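November, Sunday, 7:40 in the evening

Bench 2. Started with the black housing, the one marked Pellska on our shelf list. I wanted to get the underside cleaned up before Zsófia needs the bench back. Went over the crosshatched band with a dry brush first, then a cloth with a little alcohol. Dust sits in that pattern and the cloth alone only pushes it along. The smooth plastic above it is easy and I left it for the end.

Four prongs under the band. Brushed between them from the front only. Tímea Kelemen asked me last month not to lever anything in there, so I used the soft brush and stopped when the bristles came out clean. Did not try to get at the last one on the right from behind, the black structure is in the way and I don't want to take the bracket off for that.
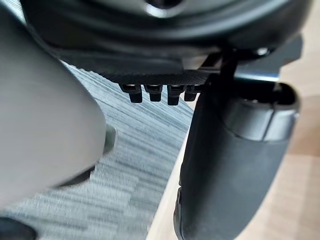 The small silver screw by the side wing got a quarter turn back and then in again, just to see if it was seized. It moves. Put it back to where the paint dot on the driver said it was. Wiped the short metal bar and left it without oil, as the Lestetti sheet asks for it dry.

Time on this part: 33 minutes, 12 of them looking for the good brush. It was in the Geslow drawer. Please put it back in the cup.

Not done: the rounded opening higher up. I have no swab thin enough that doesn't shed. Zsófia Juhász says Borbély carries lint-free ones in bags of 75, will order one bag and charge it to job 181.

Next: opening, then recheck the screw. Cover stays on the bench overnight, don't stack anything on it.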